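작업 노트, 8월 토요일
럭비공 공기압 유지 시험과 스크럼 머신 패드 교체

오전 8시 30분에 문 열고 바로 공부터 꺼냄. Vustholm 클럽에서 시즌 시작 전에 봐 달라고 맡긴 경기용 공과 훈련용 공, 합쳐서 27개. 지난 시즌 끝나고 창고에 그대로 들어가 있던 것들이라 겉면에 흙이 굳어 있는 게 꽤 있다. 마른 솔로 먼저 털고, 미지근한 물에 중성 세제 조금 풀어서 닦음. 손잡이 돌기가 닳은 공은 따로 빼 두었다. 돌기 마모는 우리가 고칠 수 있는 게 아니고, 훈련용으로 내릴지 버릴지는 클럽이 정할 일이다.

이번에 확인할 것은 공기압이 얼마나 빠지느냐이다. 지난 시즌 클럽 쪽 불만은 단순했다. 금요일 저녁에 맞춰 놓은 공이 다음 날 오후 킥오프 때면 물렁하다는 것. 공이 문제인지 밸브가 문제인지 펌프 게이지가 문제인지 아무도 나눠서 본 적이 없다고 한다. 그래서 셋을 따로 본다.

순서는 다음과 같이 잡음.
게이지 두 개를 같은 공에 번갈아 물려 차이를 적는다.
전부 같은 압력으로 넣고 공마다 분필로 표시한다.
144시간 두고 다시 잰다. 중간에는 만지지 않는다.
기준보다 많이 빠진 공은 물통에 담가 밸브와 봉제선을 본다.

중간에 안 만지는 게 중요하다. 작년에 할 때는 궁금하다고 매일 재다가 잴 때마다 바늘로 공기가 조금씩 빠져서 결과가 엉망이 됐다. 노트에는 "전 제품 누설"이라고 적혀 있는데, 새던 것은 우리 손이었다. 이번에는 선반 앞에 끈을 쳐 놓고 종이를 붙였다.

게이지 비교는 오전 중에 끝. 클럽 펌프에 달린 다이얼 게이지는 우리 디지털 게이지보다 높게 읽힌다. 공을 바꿔도, 순서를 바꿔도 같은 방향이다. 다시 말해 클럽에서 맞다고 믿고 넣은 공은 처음부터 압력이 모자랐을 가능성이 높다. 다이얼 쪽은 바늘이 영점으로 완전히 돌아오지 않는다. 유리에 금도 가 있다. 교체 권고로 적어 둠. 비싼 물건도 아니다.

밸브는 생각보다 상태가 갈린다. 글리세린을 한 번도 안 쓴 것 같은 공이 있고, 반대로 식용유 비슷한 것을 넣었는지 끈적한 공도 있다. 기름 종류는 고무를 상하게 하니 쓰지 말라고 인계 메모에 굵게 쓸 것. 바늘은 휜 것이 섞여 있어서 골라내고 새 바늘만 남김. 휜 바늘로 억지로 찌르면 밸브 안쪽이 찢어진다.

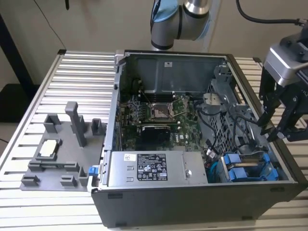

밸브 분해 쪽은 지금 방식이 불편하다. 빼낸 밸브 고무를 수건 위에 늘어놓으니 굴러다니고, 어느 공에서 나온 것인지 헷갈린다. 오늘도 하나가 작업대 밑으로 들어가서 한참 엎드려 찾았다. 받침을 하나 만들어야겠다. 회색 3D 프린트 트레이에 칩을 사각 홈에 앉혀서 윗면이 위로 보이게 둔 것, 그 형태가 밸브에도 맞을 것 같다. 평판 위로 홀더를 올려 세우고, 앞쪽에는 낮고 긴 턱을 하나 두면 된다. 다만 우리 쪽은 홈이 둥글어야 하고, 고무가 눌리지 않게 깊이를 얕게 잡아야 한다. 홈 옆에 공 번호 쓸 자리도 필요하다. 도면은 다음 주에 그린다. 급한 일은 아니지만 공이 더 들어오기 전에는 있었으면 한다.

공기 주입은 오후 1시부터. 실내 온도를 먼저 적고 시작했다. 온도가 오르내리면 공을 그대로 두어도 압력 값이 달라지기 때문에, 재측정 때도 같은 시간대에 하기로 함. 창 쪽 선반은 오후에 해가 들어서 쓰지 않고 안쪽 선반만 썼다. 공끼리 닿지 않게 골판지를 잘라 끼움. 무거운 공이 옆 공을 누르면 모양이 조금 변하는데, 그게 값에 영향을 주는지는 모르겠다. 모르니까 떼어 놓는 게 낫다.

주입하다가 한 개는 바로 탈락. 바늘을 빼자마자 소리가 났다. 물통에 담가 보니 밸브가 아니라 봉제선 끝에서 기포가 올라온다. 이건 수리 대상 아님. 클럽에 돌려줄 때 빨간 테이프 감아서 주기로.

중간 점검용으로 Buvell 공도 하나 같이 올려놓았다. 우리가 상점에서 새로 사 둔 것이고 한 번도 경기에 안 쓴 공이다. 새 공이 같은 선반에서 어떻게 되는지 알아야 나머지 값을 읽을 수 있다. 표에는 "비교용"이라고 적고 집계에서는 뺀다.

다음은 스크럼 머신.

Flillusholm 운동장에 있는 머신에서 패드 세트를 떼어 왔다. 겉 비닐이 갈라지고 안쪽 폼이 한쪽으로 밀려 있다. 1번과 3번 자리가 특히 심하다. 프롭들이 미는 자리라 당연하긴 한데, 1번 쪽은 바깥 모서리만 눌려 있다. 머신 자체가 수평이 아닌 것 같다. 운동장 가서 봐야 알 일이라 여기서는 패드만 손본다.

폼은 Sibiya에서 주문한 것으로 교체. 밀도는 기존과 같은 것을 골랐다. 더 단단한 것으로 올리자는 의견도 있었는데, 유소년 팀도 같은 머신을 쓴다. 어깨가 아프면 자세를 높이게 되고, 높은 자세로 미는 버릇이 한번 들면 고치는 데 한 시즌이 간다. 지금 밀도로 두고 교체 주기를 당기는 쪽이 맞다고 본다.

재단할 때 칼날을 자주 바꿔야 한다. 무딘 날로 누르면 위쪽은 치수가 맞는데 아래쪽이 안으로 파고든다. 첫 장을 그렇게 버렸다. 버린 장은 모서리 보강용으로 잘라 쓴다. 접착제는 바르고 나서 손에 안 묻을 때까지 기다렸다가 붙일 것. 급하게 붙인 작년 패드가 장마 지나고 들떴다.
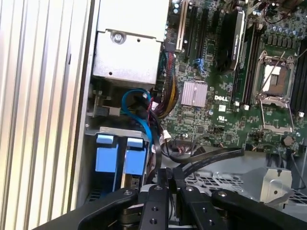
겉감 씌우는 일은 둘이 해야 한다. 혼자 당기면 한쪽으로 쏠려서 주름이 잡히고, 주름 잡힌 데가 제일 먼저 갈라진다. 긴 변 가운데부터 고정하고 모서리는 마지막에 접는다. 스테이플은 뒤판에만. 옆면에 박은 것이 작년에 한 개 빠져나와 있었는데, 누가 다치기 전에 발견해서 다행이었다. 오늘은 옆면에 손바닥을 대고 전부 훑어서 걸리는 데가 없는 것까지 확인.

압축 시험은 완성한 패드 하나로만 했다. 누름 장치에 걸고 511회. 중간에 멈춰서 두께를 재고, 끝나고 한 번 더 쟀다. 복원은 괜찮은 편이다. 끝난 직후에는 가운데가 눈에 띄게 꺼져 있었는데 점심 때 쓰는 타이머로 20분 두니 거의 돌아왔다. 접착면 벌어짐 없음. 겉감 이음매에서 실 한 가닥이 올라와서 잘라 내고 불로 마감했다.

누름 장치에 대해서 적어 둘 것. 카운터가 가끔 한 번을 두 번으로 센다. 오늘 회수는 기록지에 같이 표시하면서 맞춘 숫자다. 스위치 접점을 갈거나 위치를 조금 옮겨야 할 것 같다. 다음에 쓰는 사람은 카운터만 믿지 말 것. 그리고 장치 바닥 고무가 닳아서 돌 때마다 벽 쪽으로 조금씩 걸어간다. 임시로 각목을 대 놓았다.

실제 선수가 미는 힘은 이렇게 위에서 똑바로 내려오지 않는다. 비스듬하게 들어오고, 부딪친 뒤에 비틀린다. 이 시험으로 알 수 있는 것은 폼이 주저앉는지 여부뿐이다. 비틀림에 대해서는 시즌 첫 달에 운동장에서 직접 보고 적는 수밖에 없다. 클럽에 기록지를 같이 보내기로 했다. 지난번에 보낸 기록지는 빈 채로 돌아왔으니 이번에는 칸을 줄였다. 날짜, 자리 번호, 갈라짐 있음/없음. 그게 전부다.

스터드 점검 도구도 손봤다. 경기 전에 신발 바닥 확인할 때 쓰는 판인데, 길이 재는 홈 하나가 닳아서 긴 스터드가 그냥 통과한다. 새로 깎음. 깎고 나서 규격에 맞는 것과 살짝 긴 것을 번갈아 넣어 봤고, 긴 것은 걸린다. 예전 판은 헷갈리지 않게 바로 버렸다. 닳은 금속 스터드의 날카로운 가장자리는 판으로는 못 잡는다. 손으로 만져 봐야 하고, 장갑 낀 손으로 만지면 모른다.

태클백은 이번에 못 함. 6번 백이 아래쪽 지퍼가 터져 있는데 맞는 지퍼가 없다. Sibiya에 같이 주문할 걸 빠뜨렸다. 그때까지는 이 백을 쓰지 말라고 클럽에 전달함. 끈으로 묶어 쓰겠다는 답이 왔는데, 끈에 손가락이 걸릴 수 있으니 안 된다고 다시 보냄.

비용 정리. 폼과 겉감은 클럽 계정, 접착제와 칼날은 우리 소모품으로. 버린 폼 한 장은 우리 실수이므로 우리 쪽에 올린다. 영수증은 파란 봉투.

남은 일
공 재측정. 시간대 같게, 온도 먼저 적고 시작.
밸브 받침 도면. 둥근 홈, 얕게, 번호 칸.
다이얼 게이지 교체 권고 메모 보내기.
누름 장치 스위치와 바닥 고무.
Flillusholm 머신 수평 확인. 갈 때 긴 수평자 챙길 것. 짧은 것으로는 프레임 전체가 안 잡힌다.
태클백 지퍼 주문. 이빨 크기 재서 적어 둘 것.
골대 보호 패드 끈 길이도 그때 같이 재기. 작년 것이 짧아서 바람 불면 돌아간다.

재측정 때 볼 기준을 지금 적어 둔다. 결과를 보고 나서 기준을 정하면 또 말이 길어진다. 비교용 새 공이 빠진 만큼은 정상으로 본다. 그보다 두 배 넘게 빠진 공은 물통으로. 물통에서 기포가 밸브 쪽이면 밸브 교체 후 다시 같은 시간 동안 두고, 봉제선 쪽이면 폐기 권고. 기포가 안 보이는데 압력만 빠진 공은 판단을 미루고 한 번 더 돌린다.

저녁 6시 10분 정리하고 닫음. 선반 쪽 창문 잠금, 물통 비움, 누름 장치 전원 뺌. 접착제 냄새가 남아서 환풍기는 타이머 걸어 두고 나왔다. 패드 세트는 아직 옮기지 말 것. 접착 완전히 굳는 데 하루는 더 걸린다.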